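How do I keep a shared bathroom tidy when everyone has their own stuff?

Posted by brotley_bath in Home & Cleaning – 103 views

Four of us share one small bathroom in our rental in Clundadia, and every ledge is full by January. Bath puffs, toys, half-used soaps. I'd love a system that lasts longer than a week!
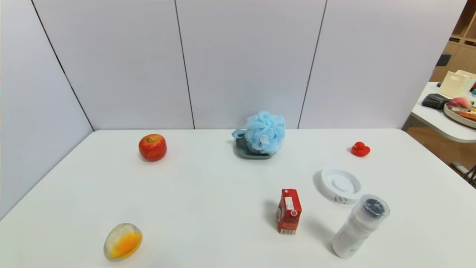

Drorkamia
Oh, I feel for you, we went through this for years with one sink and a tub the size of a suitcase. What finally helped was giving each person a hanging bag on the back of the door – whatever fits in the bag stays, and the rest lives in the bedroom. The grumbling lasted a month or so, and then it was just how we did things. Wash the bags with the towels and hang them up damp, they dry fine.

Shukla
get a caddy

mossyporch
I like the bag idea, though our door is too thin for hooks, so we put up a tension rod over the tub (inside the curtain) and clipped everything to that. Puffs dry much faster hanging up, and I swap ours out every couple of months anyway. Do check the rod now and then – mine slid down at 6 a.m. once and scared the whole house awake.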